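Groltasano: moving fruit from a basket to a shelf

Project by Jaqueline Tlapale and Wulan Ngau

The aim was to get one arm to take fruit out of a basket and put it on a small shelf. We had the arm on Tuesday afternoons and finished in June. Jaqueline did the hand control and I did the recording and the tests.

We started with hard-coded positions. This worked until the basket moved, then every grasp was off. After that we changed to recording the arm while one of us guided it, and training on those runs. We have 29 good runs. The bad ones were mostly the fingers catching the rim.

Each run is saved as joint angles and finger positions with the camera picture. The first version of the logger dropped entries if the file went over 1000 lines, so we lost 2 runs before Wulan found the fault and split the files.

The banana is harder than the round fruit. It lies along the basket and the fingers have to go across it, and when both are in there together the second finger tends to land on whatever is next to it.
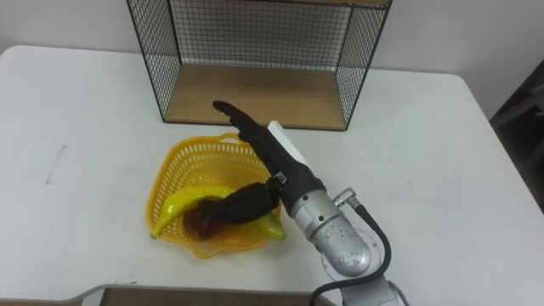
We tried closing the fingers one at a time, which helped a bit. Closing them slowly made no difference that we could measure. In the final test the arm got 7 bananas onto the shelf before the hand needed resetting.

Still to do: a check that the fruit has been let go before the arm pulls back, and a proper stop if the hand touches the shelf.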